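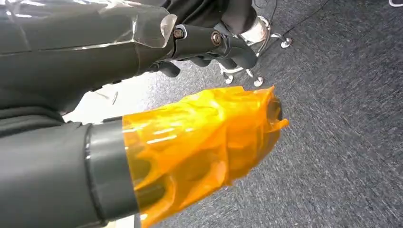

Lambros Spanos opina que las normas de seguridad para manos robóticas se escriben siempre pensando en el brazo y casi nunca en los dedos, y que por eso cada taller acaba inventando las suyas. Lo dijo a media mañana, durante la visita de mayo a Celberg, y varias personas del grupo asintieron.

Crónica de visita – mayo
Por Nilton Bedoya

Buscar en el sitio Introduzca un término Buscar

La visita era de las que Celberg abre a gente del oficio. Salimos el viernes a las nueve y el recorrido estaba dedicado a las reglas internas de trabajo, no al catálogo. Nos guió Angeliki Bakalis, que repartió una hoja por las dos caras con el procedimiento vigente y nos pidió que la devolviéramos con anotaciones.

La primera parte trató de cubiertas y recubrimientos. En Celberg, cualquier cinta o película que se ponga sobre un dedo o un segmento se considera una modificación y se anota en la ficha de la unidad, con fecha y firma. Se revisa cada 1000 ciclos de agarre. Si el borde se levanta o queda una punta abierta, se cambia entera; no se permite poner una capa encima de otra para salir del paso. A los 4000 ciclos se retira todo y se inspecciona lo que hay debajo. Spanos preguntó quién lleva la cuenta de los ciclos. La lleva el controlador, pero el operador tiene que copiarla a mano en la ficha, y reconocieron que ahí se pierden datos.

El segundo punto fue el suelo. Los cables se fijan o se retiran antes de dar tensión, y las sillas con ruedas deben quedar fuera del radio de trabajo. La regla existe desde hace tiempo y su cumplimiento es desigual, según nos dijeron sin rodeos. En Vukar, donde trabajo, pasa lo mismo.

Después hablamos de las pruebas con objetos de uso corriente y con personas cerca. 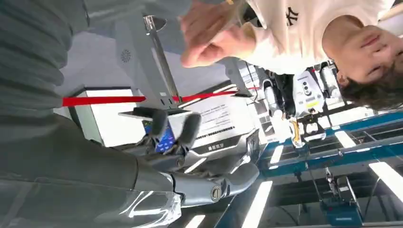 El procedimiento pide empezar con la fuerza de cierre limitada al 30 por ciento y subirla solo con el visto bueno del responsable de turno. Los objetos con batería, teléfonos incluidos, tienen un apartado propio: no se aprietan por los cantos, no se dejan sujetos durante las pausas y, si caen, se apartan y no vuelven a la prueba. Para los visitantes hay una norma de distancia, que se mide desde el alcance máximo del brazo y no desde la base. Ferdinand Oberholzer comentó que una cuerda sirve para avisar, pero que no cuenta como resguardo – en eso hubo acuerdo general.

El registro de incidencias tiene 277 entradas, casi todas leves. Pudimos hojearlo. Lo más repetido son objetos caídos y recubrimientos gastados. Eché en falta una columna para indicar si la regla correspondiente se cambió después, y así lo dejé escrito en la hoja.

Terminamos pasadas las dos. Queda pendiente que Celberg envíe la versión corregida del procedimiento. Emerson Andrade la distribuirá a los asistentes que dejaron su correo en la entrada.

Contacto | © Cluvham. Todos los derechos reservados | Volver arriba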